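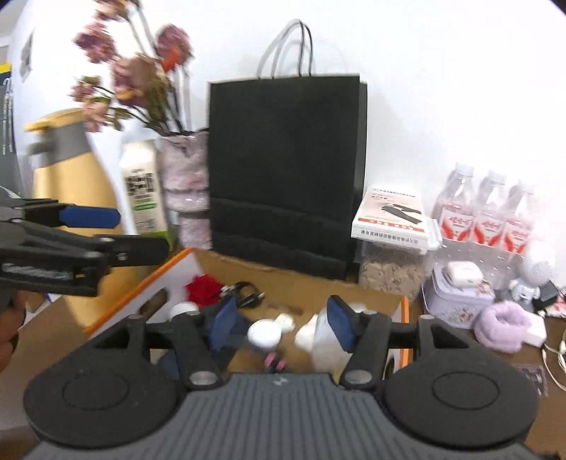 What do you do with the box of odds and ends that's left once everything else in a room has been sorted? Give it one evening and one big bag, and whatever you can't name by the end of the evening goes in the bag.

That was the advice at the Fokdale tidy-up morning on Sat 27 July, and I went along for the paper mostly because my own flat has two boxes like that (three if you count the one under the bed, which I don't). The sessions have been going since May in the upstairs room at the Mensah Hall, and they're very simple. You bring a box you've been avoiding, you sit down with other people who have been avoiding theirs, and you sort.

Mayu Tanabe runs them. She used to do house clearances over in Drernham and she has strong views on cables. "If you don't know what it charges, it isn't yours any more, it's the cupboard's," she told me, and I've been repeating it to my sister ever since.

The cardboard box I liked best was a proper jumble: a red crumpled thing like a fabric flower, a tangle of black cable, a round white lid, a crumpled white plastic bag, something small and pink. I felt quite at home! A big black paper shopping bag was standing up against the wall behind it, and there was a tall gold-coloured thermos jug nearby, so I could at least see where my next drink might be coming from.

Mayu's rule for lids is that they get one week to find their other half. Bags inside boxes come out first, and get shaken, as she once found a wedding ring in one. Small cups are allowed to stay if you use them for something, and holding paper clips counts.

I lasted two hours and got through one box, which I'm told is decent for a first go. Most of it was old post and a padlock with no key. I kept the padlock. Mayu saw me do it and said nothing, but she did raise an eyebrow.

The next run of six sessions starts after the summer break. It's £3 on the door, tea included, and you need to bring your own box. Anything good that's left over goes to the Plumex charity shop on the high street, who ask that you don't send them chargers.

Comments (3)

fokdale_jean
Went in May with the contents of my hall drawer. Found 7 tape measures. Kept 2.

Rob T
Is there parking at the Mensah or is it still just the bit round the back?

Pippa
Round the back Rob, and get there early. Also I'd like it known that I need all of my cables.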